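Table Care Assistant, Part-Time – Skastcombe Reading Rooms

We are seeking a part-time assistant to look after the pale wooden tables in our public rooms.
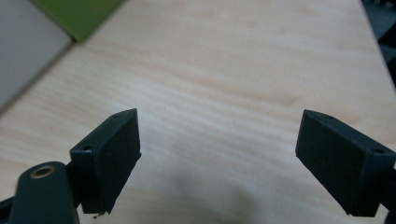 Duties
Wiping down tabletops each morning before opening
Checking surfaces for scratches and stains
Reporting damage to the Nesoda office

Hours and Terms
19 hours per week, starting in April. The post is for 9 months – an extension may be offered.

How to Apply
Send a short letter and résumé to the Dolan Building, Room 129. Prior experience with wood furniture is welcome but is not required.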